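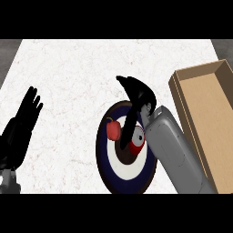 # The Ateven Serial Planner

I write a serial called Dirnerness, put out in episodes, and for years I kept the whole thing in my head plus a drawer of old envelopes. Then I gave a character a sister in one episode and made her an only child a few weeks later. Readers noticed (readers always notice!) and I spent a miserable evening going back through more than 1180 pages looking for the rest of my mistakes.

So I made the planner I wanted, and now I sell it.

The Ateven is a plain, lay-flat book with room for 60 episodes. Each one gets a double page: what happens on the left, and on the right who knows what by the end of it. I use that right-hand page more than anything else in the book. If your heroine hasn't found the letter yet, you can see it at a glance and stop her from blurting it out over breakfast.

At the back there are character sheets, a family tree you can fill in sideways, and a section I call Loose Ends - every time you drop a hint you haven't paid off, it goes in there with the episode number. Mine is embarrassingly full.

**What you get**

- The planner, with a soft grey cover
- 3 ribbon markers (I lose my place constantly)
- A fold-out timeline, gummed so you can stick it inside the cover

The paper is from Chiang and it takes fountain pen nicely, though a really wet nib will ghost a bit. Pencil is lovely on it. Please don't use markers.

**Ordering**

I pack these myself, so allow 7 days before yours goes in the post. Caneser Books keeps a few on the counter if you'd rather flip through one first. The next print run is due in September and I'm hoping to squeeze in a bigger Loose Ends section. If you already have an Ateven and you've run out of room there, write to me and I'll send you the extra pages as a printable.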